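Workshop > Bench Tips > Two-arm handling trials

Setting up a table for two-arm picking

These tips come from the Kaewmanee handling study, in which two arms sort small everyday items on a pale tabletop. Over 400 trials we changed one thing at a time about the table and left the control software alone. Most of what helped was plain housekeeping.

Before each run, check that the cables on both arms have slack at the elbow and the wrist. Put items for later runs out toward the side walls and keep the middle clear, where the two grippers have to meet.
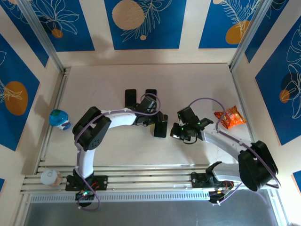
Phones and cases

Phones were the hardest items in the set. A glossy back picks up colors from the walls, and our grasp detector sometimes read a reflection as an edge. Turning the phone 2 or 3 degrees was often enough to fix it. Start with a matte case, then add a phone beside it, then let the two overlap.
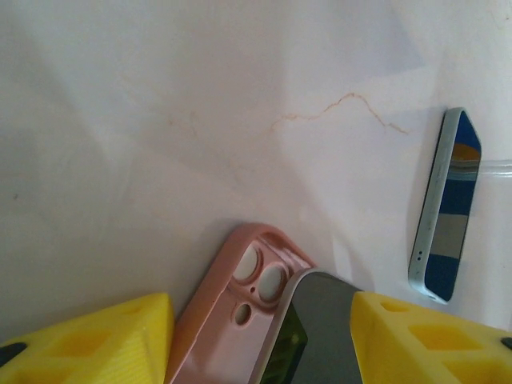 Photo: Ikechukwu Olatunji / Hovside

Overlapping pairs failed almost 7 times as often as single phones in our log. The arm usually closed on both items. Teach it to push the top one aside first, and score the push separately from the pick.

Standing a phone on its long edge gives the fingers two flat sides to close on. Note which way the side buttons face, and keep that the same for the whole batch.

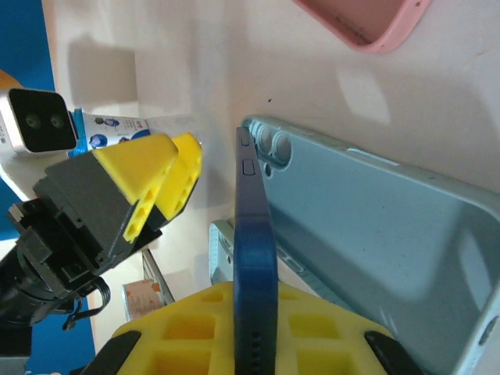 Hovside Manipulation Group, Bench Methods Team

Wipe the phones between batches, and the finger pads too. Write down the start position of every item before you press go. Kamonchanok Sombatkul keeps the blank layout sheets, and the June version has a column for cases.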